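Ticket 354 – gripper stops short in the tray
Opened by: Dagmar Štefanec
Status: open, with Boris Charvát

Hi Boris, me again! I'm still comparing the Storkby fingers with the Tichý ones, and on Tuesday the Storkby set threw error 207 over and over on the move down into the tray.

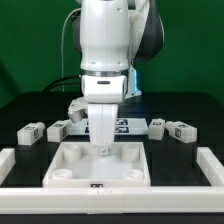 I re-taught the tray center and reloaded the Hoddale offsets – same error. The Tichý fingers ran the same program fine, so I doubt it's the controller. 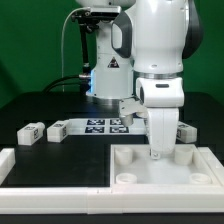 Fingertip over the tray floor, marker plate behind.

Could you check the finger length in the tool file?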